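FOR IMMEDIATE RELEASE
Thursday, November 24, 2022

Sovness Press to publish The Gudeta Crossing, a first novel by Deming Fu

Historical novel follows a ferry family through one bad winter. In stores next month, 30 signed copies set aside for libraries.

Sovness Press is happy to announce the release of The Gudeta Crossing, the first novel from Deming Fu. Hardcover and e-book. Paperback later, no date yet.

The book is set in 1887 in the river town of Skundley, a made-up place that will feel familiar to anybody who grew up near slow brown water. Ferry on one side, grain store on the other, a bridge company in between buying up both banks. The Gudeta family has run the crossing for two generations. Now the father is sick, the oldest son has signed something he shouldn't have, and Alma, 19, is the only one left who can read the river after dark.

Then the ice comes early. A surveyor for the bridge company goes missing on the far bank and the last person who carried him over was Alma.

It's part mystery, part family story. Readers who like their history with mud on it will be at home here. The chapters are short, most of them told by Alma, with a few pages here and there from the ferry's account book, kept by her mother, who writes down tolls and weather and, more and more as the winter goes on, things that are neither. Early readers have singled out the account book sections as thier favorite part. One went back and read those straight through before finishing the novel.

Fu began the book as a short story, "Toll," which ran to 11 pages and had no surveyor in it. The first full draft came in at 700 manuscript pages. A whole subplot about a traveling dentist was cut (he survives in one paragraph, chapter six). Sovness bought the book in September of last year and edits ran through this summer.

The Gudeta Crossing is the fourth title in the Sovness fiction line and the first set before 1900. First printing is 1,000 copies.

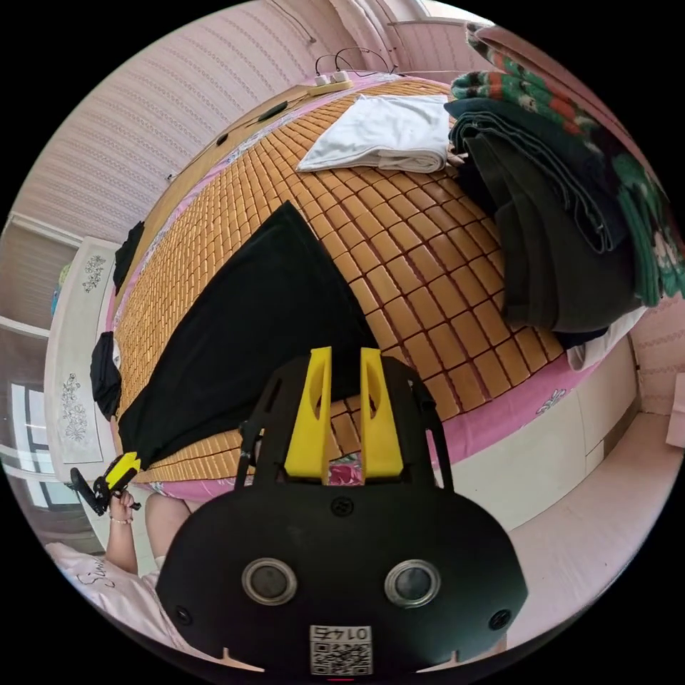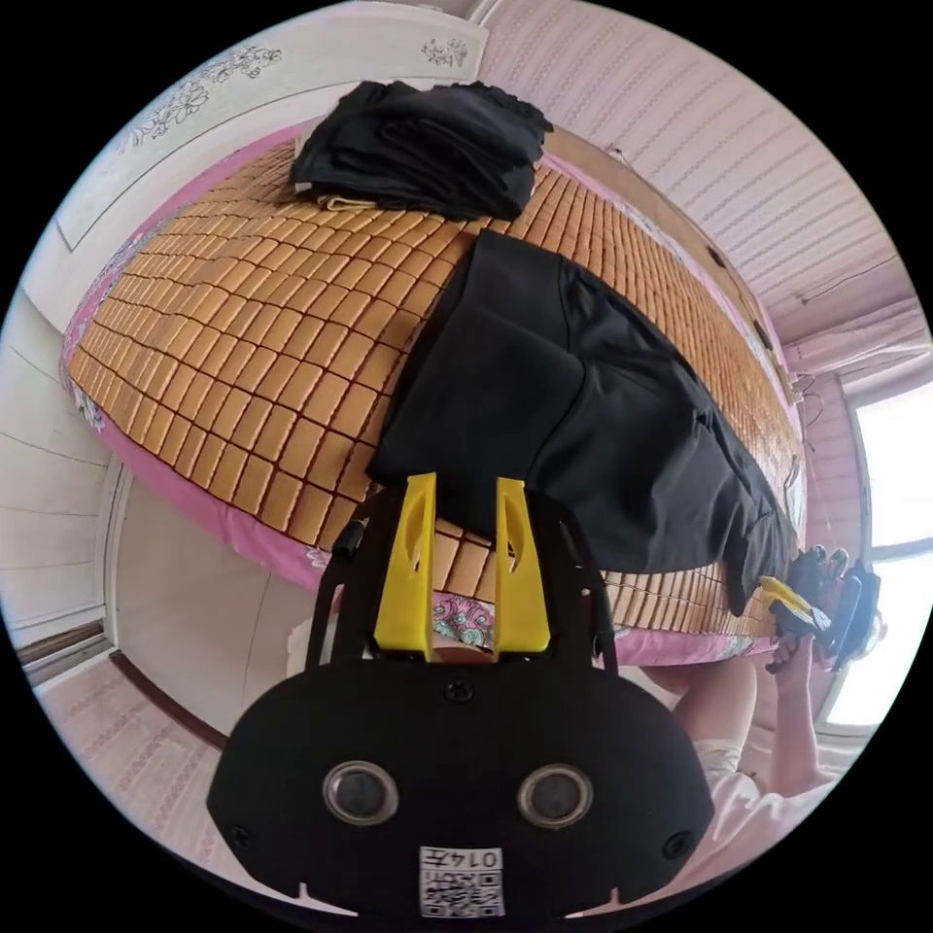
Deming Fu said the ending was changed twice and the second change was the right one, that Alma needed to be on the water for it and in the earlier versions she was standing in a kitchen being told things. The mother was the hardest to write, Fu added, and the account book only came in after a year of trying to give her regular chapters that all came out sounding like Alma.

Asked about a second book, Fu would say only that it is under way and has no river in it.

From chapter one:

"My father said the river had two sides and a middle and that people only ever paid you for the sides. I was nine before I understood he was making a joke and twelve before I understood he wasn't."

From the account book, later on:

"Four wagons. One horse lame, charged full. Wind from the north, rope stiff. A. out past supper again and came in with her sleeves frozen. Did not ask. Two cents short."

EVENTS

The launch is at the Grosix Bookshop, upstairs room, doors at 6:30, reading at 7. Free, but seats go fast and the stairs are steep, so call the shop ahead if you need the ground floor and they will set up a speaker down there. Signing after. Please buy the book at the shop if you want it signed that night. Older books from home are fine too, one per person.

The reading will be from the first ferry chapter and one account book section. No spoilers, Fu has promised. Questions from the audience after, half an hour or so.

More dates to come in the new year. Book clubs that order six or more copies through the publisher get a free reading guide and can ask for a video call with the author. First come first served, weeknights only.

FOR REVIEWERS

Print galleys are gone. Digital review copies still available, write to the publicity desk with your outlet and the format you need. Please check quotes against the finished book, not the galley, as the page numbers moved and two place names in part three were changed late. Jacket art and author photo on request. No excerpts over 933 words without written OK from us.

Libraries: the 30 signed copies go out in order of request, one to a system. Send a shipping address and the name of the person recieving, we don't need anything else. Large print edition is being talked about, let us know if your patrons would want it, it does help.

ABOUT THE BOOK

Title: The Gudeta Crossing
Author: Deming Fu
Publisher: Sovness Press
Category: Fiction, historical / mystery
Formats: hardcover, e-book

ABOUT THE PUBLISHER

Sovness Press is a small independent house publishing fiction and regional history. Unagented submissions are closed until spring. Please don't send chapters to the publicity address, they can't be forwarded.

Media contact: Publicity desk, Sovness Press. Phones are off for the holiday and back on Monday, email is checked all weekend.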